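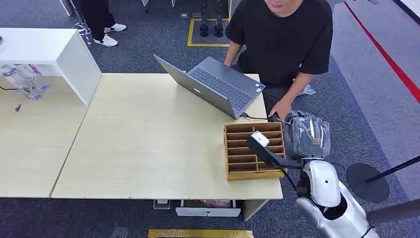 The Stamville sectional work table is supplied as separate rectangular tops that stand edge to edge and are used as one surface. It is intended for packing, sorting, light assembly and office work where the layout changes from time to time. With two sections joined, the seam between the light wood-grain tops remains visible, and there is space for an open laptop, a cardboard sorting organizer and a small open-front cabinet on the same run. A white drawer can be hung beneath the front edge. Sections may be ordered singly or as a joined pair.

Ordering
Product line: Stamville
Supplier: Isurent, Erkitcombe branch
Item no.: 877
Top finish: light wood grain
Drawer finish: white
Delivery: flat, one section per carton
Assembly: required

Top
Tops are finished on the upper face and on all four edges. The underside is sealed but not decorative. Each section is drilled at the factory for legs, joining plates and drawer runners, and no further drilling is needed for standard layouts. Where a drawer is to be fitted in a non-standard position, mark the runner holes with the paper template in the drawer carton and drill to the depth shown on it. Do not drill through.

Joining
Stand the sections on their final position before joining. Adjust the feet until both tops are level, then fit 3 joining plates from below and tighten by hand. Check the seam with a straight edge and finish tightening with the hex key supplied. Joined tops should not be lifted as one piece. Remove the plates, move each section on its own and level again. On carpet, check the level a second time after a week of use.

Drawer
The drawer hangs from two steel runners and has a full-width front. It is suited to pens, labels, tape, cables and hand tools. Maximum load is 60 lb, evenly distributed. There is no lock. A lock kit is not offered for this model. The drawer can be removed by pulling it fully open and lifting the front edge.

Cable routing
The tops have no grommet holes. Leads run over the rear or side edge and are held by adhesive clips, sold in bags. If the table stands over a floor outlet box, keep the lid clear of legs and storage so that it can be opened.

Care
Wipe with a damp cloth and mild detergent. Dry the seam after cleaning. Do not use solvent, abrasive pads or bleach. Cardboard organizers and cabinets may be placed directly on the surface. Use felt pads under metal bases.

Not included
Laptop, organizer, cabinet and cable clips. Drawer and runners are listed under accessories.

Availability
Item 877 is a stock item. Orders for more than one joined pair are shipped on pallets. The Kazmi gray top is out of stock until October and cannot be reserved.

Questions on layouts and drawer positions: Halina Stępień, technical sales. Spare plates, feet and runners: Adeel Bangash, parts desk. Quote the item number and the carton code.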